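Phones & Privacy > Mobile apps > Permissions and tracking

Linero app wants precise location before it will open – anyone got round this?

mandla_c
I've used the Linero parking app for a couple of years with location set to "While using" and the precise switch turned off. After the update to version 2.165 it won't get past the splash screen. It puts up a box saying "Linero needs your exact position to show nearby bays" with one button, Open Settings. If I go back without changing anything I get the same box again.

I don't need nearby bays. I type in the number of the car park, same as I always have. Phone is Android, fully up to date. Has anyone found a way past it?

Mandla

yogesh_m
Same for me. What worked was turning precise on, letting it load to the map, then going back into Settings and turning it off. It stayed open until I restarted the phone. After that the box came back.

sanderling
Why not just leave it on? It's a parking app. It knows where you are because you've told it which car park you're paying for. I don't see what you lose.

mandla_c
It knows where the car is when I pay. It doesn't need to know which shop I'm in when I open it to extend the stay. I'd sooner give it the car park number and nothing else.

D_Ngubane
sanderling, have a look at the privacy notice. The old one said location was used "to display car parks". The new one says it may be shared with "selected partners for measurement and relevant offers", and the list of partners has 175 names on it. I copied both versions into a document in January when they first changed the wording, so I can compare them.

The opt-out is under Account > Legal > Partner choices. Each partner has its own switch and they are all on by default. There is a "Reject all" but it is at the very bottom of the list and it only covers the ones marked consent. The ones marked legitimate interest have to be turned off separately, on the second tab.

sanderling
Fair enough, I hadn't seen the second tab. I still think people make too much of this. Every shop app on your phone has a list like that. If you objected to all of them you'd have no apps.

D_Ngubane
I have very few apps.

ingeborg.p
I ran it for an afternoon on an old handset behind a filter, to see what it was talking to. The phone sat on my desk and I opened the app a handful of times. Total was 503 requests. Roughly a third of those went to Linero's own servers. A lot of the rest went to one analytics host run by Trondance, and the others were map tiles and crash reporting.

I can't read what is inside the Trondance requests as they are encrypted and the app refuses my certificate. So I'm not claiming they contain location. All I can say is that one goes out each time the app comes to the front, before you have tapped anything.

Blocking the Trondance host doesn't break payment. I paid for a short stay at the Munwood multi-storey with it blocked and the receipt came through as normal.

yogesh_m
How are you blocking it, private DNS or one of the local VPN apps?

ingeborg.p
Private DNS with my own list. The local VPN type should work too, but you can't run it at the same time as a work VPN on most phones.

shireenN
Be careful with blocking. I did something similar with the Msimang bus app and it stopped sending me the reminder that my ticket was about to run out. It turned out the reminders came through the same company as the adverts. I only found out when I was asked for a ticket.

ingeborg.p
Yes, that can happen. Test the reminders before you rely on them. On Linero mine still arrived, but that is one phone. 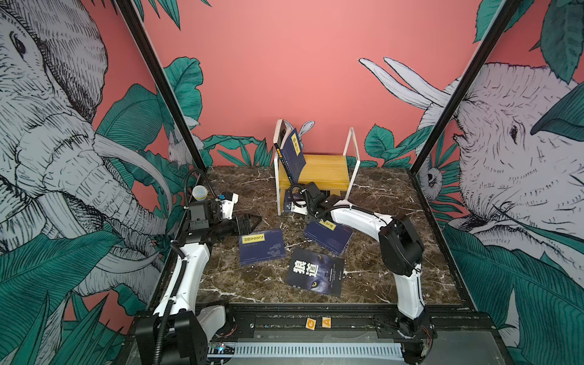 mandla_c
Thanks. I've set up the DNS block this evening and will see how the reminders go. It doesn't help with the precise location box though, which was my original problem. I wrote to support and got this back:

"Precise location improves your experience and helps us to keep our services accurate. You can manage permissions in your device settings."

Which is what the box says.

D_Ngubane
Write again and ask two things. First, which purpose in their privacy notice requires exact position when you enter the car park number by hand. Second, a copy of the location data they hold on you. They have to answer the second one and it usually gets passed to someone other than the front desk.

sanderling
Or use the pay machine. They still take cards.

mandla_c
The one at Munwood has a sheet of paper taped over the screen telling you to use the app. Otherwise I would.

shireenN
You can pay by phone call at Munwood. The number is on the tariff board, under the QR code. It's slow – you have to key in your registration using the letters on the keypad – but there's no app involved and it texts you a receipt.

yogesh_m
Another option is the website. If you open Linero in the browser and refuse location when it asks, it lets you carry on and type the number in. I've added it to my home screen as a shortcut. It doesn't do reminders, so I set an alarm.

mandla_c
The website works. Refused location, typed the number, paid. I've uninstalled the app. I'll still send the data request and will post here if they reply.

ingeborg.p
Uninstalling doesn't close the account, by the way. The partner choices stay as they were, so I'd do the second tab before you forget. You can get to it from the website under the same menu.

mandla_c
Done. It took a while.

Posted in: Android, App permissions, Location, Parking

Related threads
Private DNS keeps switching itself off after restart
Msimang bus tickets – can you buy without an account?
What does "legitimate interest" let them do?
Turning off the advertising ID on older phones
Shop Wi-Fi asking for date of birth

Contact us | Forum rules | Privacy and cookies | Page last updated July 12, 2026 | Back to top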